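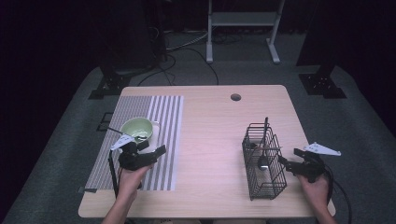

Araceli Ibarra wrote back on the last report that she had read the equipment section twice and still could not tell whether we were asking for more money or apologizing for having spent it. Fair. The answer is a little of each, and I have tried to put them in separate paragraphs this time.

Progress report to the Endier fund, equipment and planning
22 October 2026

Where the money stands

The hardware line has $3,734 left in it. The plan said it would have more. The difference went to a second pair of handheld grippers, which we had scheduled for January and bought early when D'Amico told us the lead time was going up. The lead time then went up by less than they said, so we paid for being prompt. The grippers do work well and I would make the same decision again, though with a longer face.

Of the remaining money, $2,670 is spoken for. That is the quote from Mirnero for mounts, spare fingers and a set of cables in lengths that suit the station. The cables we have came in one length, long, and the extra lives on the carpet. I have stepped over it daily since spring and have become quite good at it. The other people who use the room have asked, politely, that we stop treating this as a skill.

What we bought and what we think of it

Handheld grippers. Good. The operator holds one in each hand and does an ordinary table task, and the recording is used to train the arm policy. They cost a fraction of a full teleoperation setup, and a new operator can be useful on the first morning. The triggers are stiff. Two of our operators have smaller hands than the designer seems to have imagined, and they take more breaks than the rest. We asked the supplier for a lighter spring and were sent a brochure.

Table. It is a table. The budget had a proper adjustable workbench in it, and we struck that out in favor of the one already in the building, which has rounded corners and a small round hole through the top. The saving is real and went toward storage drives.

Household objects. This line was the smallest in the proposal and has taken up the most discussion. The kitchen set covers bowls, utensils, a wire basket to keep them in and placemats. The reviewers asked for variety, and variety means shopping. I can now report that a striped placemat is a sterner test of a vision model than anything in the electronics catalog, and cheaper. We would like to buy a few more patterns and would rather not have to file a purchase justification for each.

Lighting. Nothing bought. The room is dim and we have been recording in it as it is. There is an argument that a policy trained in poor light will cope with poor light, and I have made that argument in meetings. There is a better argument for two decent lamps on stands. Please see the request below.

Sessions

The target for this period was 200 usable sessions on the kitchen tasks. We are 60 short. Part of the shortfall is that we threw out an early batch after finding the clock on one gripper was drifting against the other, so that the left hand was living slightly in the past. Drurkness, who supply the recording software, sent a fix within a few days and did not charge for it. I mention that as the only invoice this year that has been smaller than I feared.

The rest of the shortfall is scheduling. We have one station and more people who want it than hours to give them. Utensil tasks (taking one out of a bowl, putting one away in the basket, doing both without sending the basket over) are going through steadily. Cloth folding has not started. It was on the plan for this period and I have moved it to the next one, where it will have company.

Buy, rent or wait

You asked us to look again at renting the arms for the evaluation phase. We did. Renting wins if the evaluation runs on time and loses if it slips by more than a month or so. I have looked at our record on slipping and recommend that we buy one arm outright and rent the other. Mirnero will hold a used unit for us if we commit before the end of January. They will not put a price in writing until we do, a habit I have raised with them and which they regard as normal.

If the fund prefers to wait for the new models, we can keep collecting with the handheld units in the meantime. The data will still be good when the arms arrive. The risk is that we end up with a large pile of recordings and no machine to try them on, and I would then have to write a report explaining why that was the plan.

Requests

Approval of the Mirnero order for mounts, fingers and cables, at the figure quoted above.

Permission to treat household objects as a single line, with one receipt log kept by us and open to you at any time.

Permission to spend from what is left after the Mirnero order on two lamps. I will bring quotes. I already have one and did not like it.

A decision on the arms before the hold runs out.

For the next report

We expect to have made up the missing sessions and to have started on cloth. I will include a table of spending against plan by month, as Araceli asked, with the early gripper purchase shown where it happened and not where we wish it had. The maintenance costs will also be broken out. They have been sitting under "other," together with a replacement chair and the shipping on the wrong cables, and that line has begun to look like a personality.

The old pair of grippers stays in service as the spare. One of them needs a new finger, and it is on the Mirnero list.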